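Gronance hand grippers: notes after the first month

25 January 2018

I have been using the Gronance two-piece set since it replaced our Vendovine pair, and I now have enough recordings to say something useful. The set is two pistol-grip grippers, one for each hand, sold for recording household tasks that a robot arm will later be trained on. We do laundry, mostly T-shirts.

So far we have logged 1,421 folds, of which 103 were rejected at review. The Vendovine pair, on the same shirts, lost 157 out of nearly the same total. Most of the improvement is in the first step, where each hand takes a top corner and the garment is pulled out flat before it goes down. 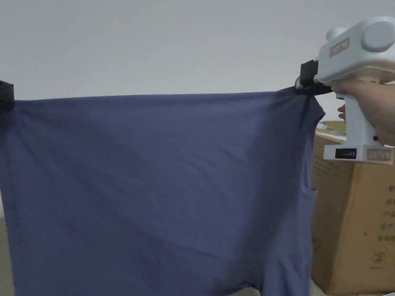 Thin cotton is the hard case. The jaws need to close on a gathered pinch of cloth, and a single layer taken at the very tip will creep out under tension. Trigger travel is long enough to let you feel the difference, though the return spring is stiffer than I would like. Snežana Kelmendi has smaller hands than mine and switches sides every 20 minutes to rest her finger.

The handle is well balanced with the battery in the base. Calibration is slow: the routine must be run again after every battery change, and the manual (Ristić's translation is the better one) leaves out the step where both triggers are held closed. Without it the jaw opening reads a few millimetres wide all day.

We work on a proper bed as well as a table — a mattress gives under the fingers, and a grip that is fine on a hard top can miss the cloth altogether.

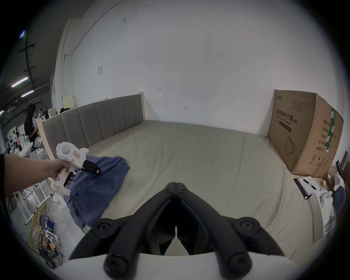
Both grippers in use at the bed, blue cloth lying crumpled on it.

Price is 2,100 for the set, charger included, spare jaws extra. Drutby sells a cheaper set with shorter fingers, which I have only tried for an afternoon. It was lighter and the jaws did not meet squarely. I would buy the Gronance again for cloth. For cups and cutlery I have no figures yet, and the next firmware, due in June, is supposed to change the force readings anyway.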